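Search this book
Enter keyword
Go

Chapter 12
Rivers and the Land They Build

The town of Drutville stands on ground that the Lestance River put there. Dig down anywhere near the old market and you pass through brown silt, then sand, then silt again. Each layer was left by high water.

A river carries material in three ways. Dissolved minerals travel unseen in the water. Fine clay and silt hang in the current and give it color. Sand and gravel roll or hop along the bed – this part is called the bed load. When the current slows, the heaviest grains drop first.

The Lestance rises in the Queiroz Hills, at 1,181 meters above sea level, and falls quickly as far as Trivell. Below Trivell the slope is gentle and the channel begins to bend. Water moves faster on the outside of each bend and cuts into the bank. On the inside it moves slowly and leaves a bar of sand. Over about 4,000 years the river has wandered across the whole width of its valley floor.

In this chapter you will learn how floodplains, levees and deltas form, and how people farm and build on them.
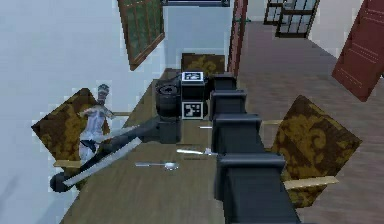
Natural levees are the first landform we will study. They are low ridges beside the channel, built up when a flood spills over the banks and drops its sand close to the edge.

Comments (2)

marl_reader: Is the bed load covered again in the delta section?

tess40: Yes, near the end of it – with a better diagram.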